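Wilto says its floors will outlast the lease. Tenants aren't so sure

Tue 12 June

Property firm Wilto wants tenants in the Ruggiero building to pay 852 a year each toward "surface renewal," a charge that did not exist last August. The money is meant to cover sanding and oiling the old wood in 144 apartments.

The firm says the work will double the life of the boards. It has not said how it knows. The only study it cites was paid for by Brematow, the company that sells the oil, and it ran for 2 months. Scratches, the thing most tenants complain about, do not come up in it.

Wilto also calls the charge optional. The form has a box for yes and no box for no.

Viola Zanetti, who manages the building, said the boards "need care like anything else" and would not say when they were last sanded. The first bills go out this summer. 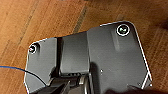
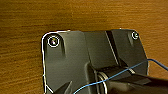 Warm brown wood with the grain showing.

Marisa Bassi said she would pay once she had seen one finished apartment, and that so far her requests to visit one had gone unanswered.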